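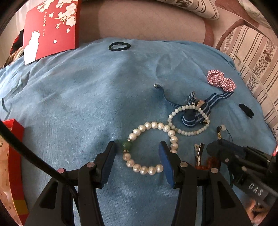 I bought the Vaka jewelry cleaning kit in October, mostly for silver, and have now been through 54 pieces with it. The box holds a bottle of solution, a dip basket, a soft brush, two polishing cloths and a folded instruction sheet. The sheet has a single line on pearls, and it could be clearer. It says to keep them out of the dip. For something like the bracelet of big cream-white pearls on the light blue cloth, that leaves you with plain water, a soft rag and some patience, and you don't need to buy a kit for any of that.

Silver is where it earns its price. A chain that had gone nearly black came up bright after two short dips and a rinse. Rings took one dip each. The smell is strong, so open a window. I tried the Daneo paste last year on similar pieces and got the same shine, but the paste stayed in the links and had to be picked out with a toothpick.

The brush is good. The bristles are soft enough for a stone setting and they haven't splayed yet. The basket is less good - the mesh is wide, and small stud earrings drop straight through to the bottom of the jar. I fish them out with a plastic spoon.

The cloths are thin. One already has a hole near the seam. You can buy spares, but they cost almost as much as a third of the kit, so I now use a cut-up cotton T-shirt for the last rub.

The lid needs a firm turn. Mine leaked a little in the drawer the first week and left a ring on the liner.

I'd buy it again for silver and plated pieces. If you mainly wear pearls, skip it and get a decent soft cloth.

4 out of 5

Odair Aguiar, 5 January 2024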